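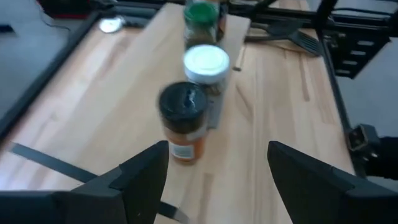

Anyone who spent time with a rented console at the turn of the century may remember Lirdale, a hovercraft combat game whose box promised "total delta warfare" and whose contents delivered a lot of brown water. It sold poorly, reviewed slightly worse, and vanished from stores before most people had learned to steer. It is now getting a sequel, which would be less surprising if anyone had been asking for one in the meantime.

The sequel is called Lirdale: High Water, and it comes from Serberg, a small studio that bought the rights after the original publisher, Clemov, cleared out its back catalog. Serberg hasn't said what it paid. Creative director Yamila Jara described the price as "a good used car, if you don't mind which one."

For those who missed it, the first game put you in charge of an armed hovercraft protecting a flooded trading port from pirates, smugglers, and a rival port with better music. The hovercraft handled much as a real one might, meaning it went wherever it had last been going. Most missions failed in the final seconds as players drifted gracefully into the thing they were supposed to be protecting. One of them, a ferry escort called Low Tide, has a reputation that has outlasted the rest of the game.

Serberg says Low Tide is back. It also says the ferry can now be told to stop, a feature that got the loudest cheer of the reveal stream and probably tells you who was watching.

"We played the original from start to finish before writing anything down," said lead designer Eifion Bowen. "Then we played it again, because we'd written down mostly swearing."

The new game keeps the mission structure and the port, which has been rebuilt as a single map you can cross without a loading screen. There are 30 missions, up from a number the first game's manual and its menu never agreed on. Craft can be fitted with side thrusters, a concession to anyone who would like to turn a corner, though purists can leave them off and slide into the grain docks the traditional way. Three handling modes are planned. The hardest is named Original, and Bowen says it was built by copying the old behavior as closely as the team could manage, including a wobble at top speed that he believes was a bug.

Co-op is in for 2 players, one driving and one on the guns. Serberg demonstrated this on the stream with Bowen at the wheel and Jara shooting, and the session ended under a bridge. Both blamed the bridge.

Music may be the bigger draw. The first Lirdale had a soundtrack that was far better than it needed to be, a slow, echoing thing that turned up on fan sites long after the game itself had gone. Composer Xiuying Cheng is handling the new score. She told viewers that she had been sent the old audio files by a collector and found that the rival port's theme had been playing at the wrong speed in the released game. The sequel will include both versions, since fans have had a long time to get attached to the wrong one.

Not everyone is thrilled. The Sayce forum, where Lirdale's remaining players have been quietly trading saves and grudges for years, had a 2,000-word post up within hours of the stream, most of it about fog. The original hid its short view distance behind a thick yellow haze, and the new game can see clear to the horizon. Regulars there feel the haze was part of the experience. "If I can see the pirates coming, what am I supposed to be afraid of?" wrote Mabli Wynne, who runs the forum and wrote the post. She went on to answer the question herself – chiefly the side thrusters.

Serberg appears to have been reading. By evening the studio had confirmed a fog slider, which goes from "none" to "1999 or so" and which, according to producer Ieuan Phillips, had been in the build for testing and was due to be removed. It will now be a proper option. Asked whether the color could be changed, Phillips said he'd look into it, in the voice of a man who had already been asked by several people he works with.

There's no word on a re-release of the first game. The rights deal covers it, Jara said, but the source code hasn't been found, and the copy the team has been using is a disc with a rental sticker still on it. She would like to hear from anyone with a better one. She would not like to hear from the rental store.

Lirdale: High Water is due in December for PC, with console versions to follow if there's money left. A demo is planned before then and will contain one mission. Serberg wouldn't say which, but the screenshot on the store page has a ferry in it.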